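About Dilholm

Dilholm makes and refinishes work tables, desks and benches for schools, studios and small shops. Masaru Shimada and Tímea Barta started the company with one rented unit and a secondhand planer. We still do most of the work under one roof, on Flarnum Road.

Our tables are plain on purpose. Customers put their own tools and projects on them, so we keep the tops flat, pale and free of trim. The first coat goes on in the morning and the second the next day, and every top rests for 7 days before it leaves us. 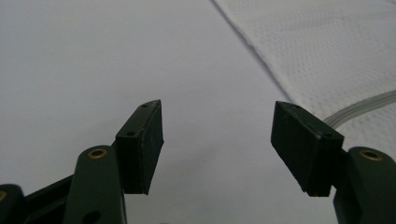
Refinishing is nearly half of what we do. Bring in an old top and Finbarr Quinlan will look it over and tell you what it needs – sometimes just a light sanding and oil. Last November we finished 228 tops for one school district, our largest order so far.

Hideaki Sasaki handles quotes and delivery. We deliver within two hours' drive, and legs are fitted on site. Farther out, we ship tops flat with the hardware bagged separately.

The shop is open to visitors on weekday afternoons. Please call first if you want to see a particular size – we don't keep every one on the floor.

Dilholm, 2624 Flarnum Road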